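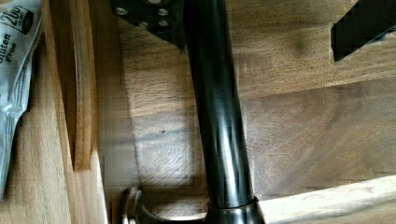
16 Oct 2019

Bench notes, table for the Dirnus reading room.

Babita and I went over the black pole again this morning. The gloss finish shows every smudge, so from now on it gets handled with the cotton gloves from the second drawer. Wiped it down with a barely damp cloth, then a dry one. No polish. Lorne used some on the spare in August and it left a haze we never got out.

Collar at the base: leave the bronze band alone. Neelam asked whether it should be painted over to match. I said no, and Trilok agrees.

Plate bolts. Tightened by hand first, then a quarter turn each with the short wrench, going corner to corner. Check them again after the weekend. The key for these is on the hook with green tape, please put it back there.

Wood: still deciding on a second coat. The swirly part of the grain went darker than the straight part on the test offcut, and Narendra likes it that way. I would like to see it next to the Vostham chairs before anyone opens the can. 24 hours between coats if we do go ahead, and 60 grit stays well away from it, fine paper only.

To do:
Felt pads, order from Urken, part 979
Ask Esquivel for their delivery window
Find the lid for the wax tin
Lorne to measure the doorway at Dirnus, both leaves open

Babita has the drawings until Friday.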